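The Spring Wash, and Other Ways to Avoid Flying

Posted Apr 29, 2020 by Xiomara Haverford

Print this post | E-mail this post
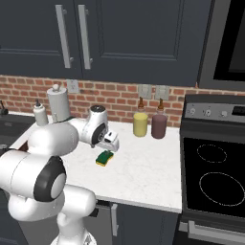
Sponge on the counter, green side up.

The pancake breakfast at Tenine is off, along with everything else that normally happens in April, so I have been spending my evenings at the hangar with an airplane that needs a bath and an annual and probably a more attentive owner. It has two owners, as it happens. The other one is Uwe Strobel, who believes dirt is a protective coating.

For anyone who has wandered in from somewhere else: the airplane is an old fabric-covered taildragger with two seats, one behind the other, and about as much baggage space as a mailbox. It has flown just over 4,000 hours, a small fraction of them with me aboard, and an even smaller fraction in the direction I intended. We bought it from a man who cried when we taxied away. I took that as sentiment at the time. I have since seen the bills and I think it may have been relief.

Uwe and I have an agreement about the work. He does anything involving the engine, under the eye of our mechanic, and I do anything involving water, rags, upholstery or being on the telephone. This spring we've been taking turns at the hangar so we're never in there together, and we communicate by notes on a clipboard hung from the propeller. It's the best our partnership has ever run. In person Uwe will talk for an hour about magnetos. On a clipboard he writes "Left mag OK" and goes home.

My notes tend to be longer. He has asked me to stop using the back of the page.

So, the wash. You can't just turn a hose on a fabric airplane, or you can, but then you'll be finding water in the wingtips until the Fourth of July. There are little drain holes along the trailing edge of the wing, and every one of ours is the preferred residence of some mud-carrying wasp. I went down the whole length of both wings with a pipe cleaner, poking and apologizing. Then a bucket with a little mild soap and an old cotton T-shirt, working from the bottom up so the streaks don't set. People who've only washed cars start at the roof. I did too, the first year, and had stripes down the fuselage that lasted until fall and were visible, according to a friend in the pattern, from the downwind leg.

The belly is the part that separates the owners from the pilots. Oil comes out of the breather, goes along the bottom of the airplane, collects whatever the runway has to offer, and bakes on. The only way to get at it is to lie on a creeper with your face a few inches from it and accept that some of it is coming home with you. Joelle Saliba, who keeps her biplane two doors down, passed me a jar of something called Flinidex across the taxiway by setting it down, backing up, and waving me in like a line chief. She swears by it. It smells like a dentist's office in an orange grove. It did take the belly back to cream, or to a color I choose to call cream, and it also took the polish off my thumbnail.

Nothing on the underside turned out to be alarming, which is the true purpose of washing an airplane, if you ask any mechanic. You can't find a crack under a layer of bugs. I did find a small scuff in the fabric behind the left gear leg, where the tire throws gravel, and I circled it in grease pencil and wrote a full account of it on the clipboard. Uwe's reply was "Seen."

Seen! I'd drawn a diagram.

The mechanic is Oana Anghel, and if you have an airplane within driving distance of Tenine she has likely been disappointed in it. She doesn't raise her voice. She pulls an inspection cover, looks in with a flashlight, and says "Hm," and you start thinking about what you could sell. Last year the "Hm" was a pulley bracket. The year before, it was a mouse, or the former premises of a mouse, constructed entirely out of our insulation and a page of the operating handbook. It was the page about crosswinds. I maintain this explains a good deal about my crosswinds.

She came by to go through the cables and the hinges and asked me to sit in the back and move the stick when she called for it. She stood out at the wingtip and called "left" and "right," and I moved the stick to the left and to the right, and I would like it on the record that I got most of them. Then she did the tail, and went quiet, and I waited for it.

"Good," she said.

I didn't know what to do with that. I asked her if she wanted to look again.

The battery was another matter. It's an ordinary little 12-volt, sealed, strapped down behind the rear seat in a box that was obviously installed before they built the airplane around it. To reach it you take out the seat, the seat back, a panel held on by screws of every length ever manufactured, and then you put one arm in up to the shoulder and work by feel. I had it on the charger overnight and it came up willingly enough, and then sagged the moment anything was asked of it. I know people like that. A new one is on order. I'd love to tell you when it'll get here, and so would the parts house.

In the meantime we can hand-prop, or Uwe can. I was taught to do it properly by someone very strict, with the tail tied and the chocks in and a person I trust holding the brakes, and that last item is difficult this month when the person I trust is supposed to be at home writing "Seen" on things. So I've been sitting in the cockpit with the door open and doing what the flying magazines used to call armchair practice. I run the checklist. I touch everything. I talk on a radio that isn't turned on, and my phraseology has never been crisper.

About that radio. The panel in ours is mostly original, meaning that there's a compass, an altimeter, an airspeed indicator in miles per hour, and a handheld Fomia clipped into a bracket that Uwe bent out of a shelf support. The Fomia has a menu system that I'm convinced was written by somebody who'd had flying described to them over a bad line. To change the squelch you go through a screen called Comfort. I've owned it long enough that I no longer think of this as strange, and it took my friend Eylül Altıntaş, who flies something with real avionics, to point out that I was holding down a button with my knee while turning final. You get used to things. I've since moved the bracket.

Eylül, by the way, has been keeping herself sharp by planning trips she can't take, complete with fuel stops and alternates and a judgment on the pie at each. She e-mails them around. The latest goes up the river, over the ridge at Đoàn's strip (call first, he has goats), and then west with the sun behind you until you get hungry. I've printed it out and put it in the seat pocket with the good sectional. The old sectional stays in there too. It's expired and I'd never navigate by it, but it's got my first cross-country drawn on it in ballpoint, including the part where the line I drew and the line I flew go their separate ways near the quarry.

I also waxed the struts and the spinner and started on the windshield, with the proper plastic cleaner and a clean flannel, straight strokes, never circles. Don't let anyone with a paper towel near an airplane windshield. I had a passenger once who kindly wiped it down for me while I was paying for gas, and every sunset since has come with its own special effects. We'll replace it some year. It's on the list, after the battery, the left tire, the seat cushions, and the thing Uwe calls "the noise," which I've never heard and which he describes differently every time.

The seat cushions I might get to next week. The foam has gone flat on one side and I fly with a slight list, which I correct for without noticing and then blame on the rigging. I've got the covers off and on the line out back, and my neighbor asked over the fence what they were for, and I told her, and she asked if it was safe. I said the airplane was in beautiful shape. She looked at the covers for a while.

If you've got a recommendation on foam, send it along. Something firm. Please don't send the one about the boat cushions, Uwe already left that on the clipboard.

Contact Xiomara | Copyright 2020 Xiomara Haverford | Back to top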